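Ranetti fold-out sewing table — five months on

Posted 21/01/2019 by Najwa Shboul

I bought the Ranetti back in August, when I'd finally had enough of hauling my machine on and off the kitchen table every time somebody wanted their tea. It cost me £261 with delivery, and I did wince a bit, because you can get a perfectly good desk for less. But a desk doesn't fold up against the wall, and my back room is tiny (it's also where the ironing board lives, and the hoover, and all the Christmas boxes).

Putting it together took me 90 minutes on my own with the radio on. The instructions are all drawings, no words, and step 4 has the hinge the wrong way round. I only noticed once the flap refused to go down, so I had to undo the lot and start that side again. Siham Dabbas warned me about this when she lent me her screwdriver and of course I didn't listen!

Once it's up, though, it's lovely and solid. I've sewn curtains on it, lined ones, with the machine going flat out, and the top hardly shakes. My old table used to creep across the floor on long seams and I'd end up following it with my foot stretched out for the pedal.

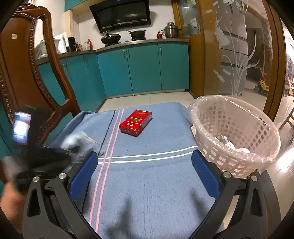 The height is good for me, but I'm short. Widad came round to hem some trousers and she's a good head taller, and after an hour she was rubbing her neck and asking for a cushion. You can't adjust the legs at all, so do measure first if you're tall. I'd have happily paid a bit more for a set that moved.

Storage is a mixed bag. There are two little shelves inside the left door which are perfect for thread and bobbins, and then a deep drawer that sticks in damp weather. I rubbed a candle along the runners and it's better now, though I still have to give it a shove with my hip. The castors are fine on lino and hopeless on carpet.

I did look at the Nimri before I bought this one. It's prettier, and it has a proper lift for the machine, but it was well over £300 and the flap only opens on one side — no good at all if you quilt, as you need the room behind you and to the left for all that weight to sit on.

Four stars from me. It'd be five with a drawer that opened like a drawer. If you've got the same one and have found better castors that fit, please leave me a comment, as I've tried two sets so far and both were too fat for the holes.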